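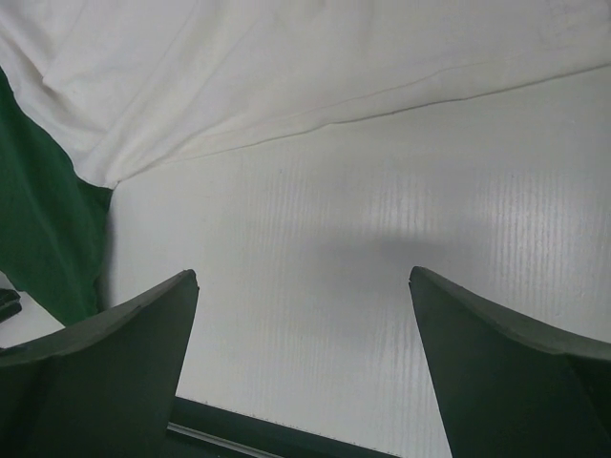 Two gripper fingers over a pale work surface.

Prustenden Creek gets its trees, but will they get water?

The Prustenden stretch of the creek is due for new streamside planting in March, and the grant is bigger than most of us expected. It covers 53 plots of willow and alder along the east bank, plus fencing to keep cattle off the slope. Potix will do the digging. We want the creek shaded and the trout back as much as anyone, but we have read plans like this before.

The last one was at Tedness, where 11 plots went in with a sign and a ribbon. Three years later we walked the bank and found a lot of empty plastic tubes and a very healthy crop of reed canary grass. The report called that planting a success because every tree on the list had been planted. It didn't say how many were alive.
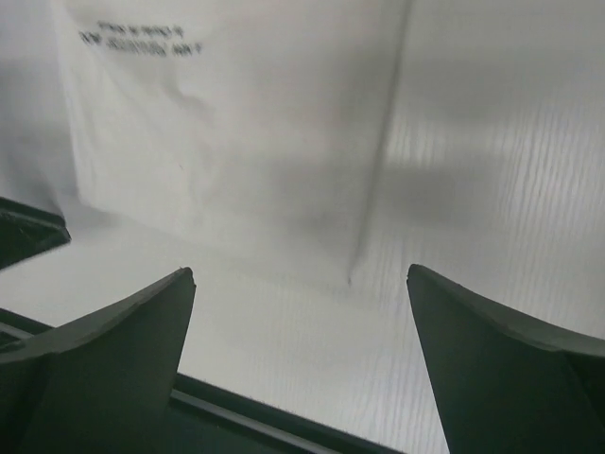

So we went looking for the maintenance budget in the new plan. There is a line for watering in the first summer and nothing after that. Weeding is "as needed," and the plan doesn't say who decides. Monitoring runs for five years, which sounds good until you see that it means one visit a year — in spring, when even a dying willow can put out a few leaves.

The Palaniappan culvert is missing too. It still blocks fish at low water, and shade upstream won't do much for trout that can't get there. We've asked for a survival count each fall and a date for the culvert work. We'll print the reply when we get one.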